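## On offer: the Stendard hand-held gripper kit

Stendard has opened orders for its hand-held gripper kit, and members can get it through the Jundthorpe equipment list until the end of June. The kit is meant for labs and small shops that want to record hand tasks for training robot arms but don't want to tie up an arm to do it. A person holds the gripper, does the job, and the camera on the tool records what the fingers do.

The price is $1,273 for one gripper with its camera mount, a set of printed marker cards, a spare pair of finger pads and a hard case. The two-gripper kit is $2,721. It costs more than two singles, and the difference goes to a second case and the sync box, which keeps both recordings on the same clock. If you only plan to record one-handed tasks, you don't need it.

We had a single kit on loan for three weeks. Eduard Paulík ran most of the trial and wrote up his notes for this issue. What follows is mostly his.

Setup took one morning. Most of that went on calibration, where you lay the marker cards on a flat surface and move the tool over them until the software is satisfied. It is picky about shadows. Eduard got a pass on the fourth try after moving to a table with better overhead light.
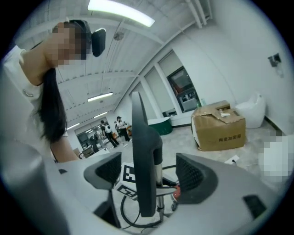

After that the daily check is short. You place the cards, hold the tool over them for a few seconds and wait for the tone. If you skip it and the mount has shifted, the software will still record, and you won't find out until you process the files. We lost one afternoon's work that way. A warning on the screen would help, and Stendard says one is planned.

The fisheye lens takes in a lot of the room as well as the fingers. This is useful for tracking, but it means coworkers and whatever is lying around will end up in your recordings. The software has a blur tool for faces. Run it before you share anything, and check the results by eye.

Over the trial we recorded 1,132 short takes, nearly all of them picking up and placing small objects. The software threw out 101 of these, mostly for lost tracking when the tool was turned too fast. New users had more rejects on their first day and fewer after that. Soft and boxy items were easy. Thin, flat items were hard to lift from a bare table, and a rubber mat underneath made a clear difference.

Weight is the main complaint. The tool is fine for 20 minutes, then the wrist starts to feel it. Eduard suggests swapping people every half hour. The grip is also sized for a large hand, and two of our testers used both hands to squeeze it.

The files export in a plain format and loaded into Saha without changes. Loading into Sedex needed a small script, which Eduard will send to anyone who asks.

Support was good. Both of our questions were answered by the next morning.

Orders go through the usual form. Put "Stendard single" or "Stendard pair" in the item line. Delivery is quoted at five weeks, and spare finger pads can be added to the same order. The loan kit is still at Jundthorpe for members who want to try it first.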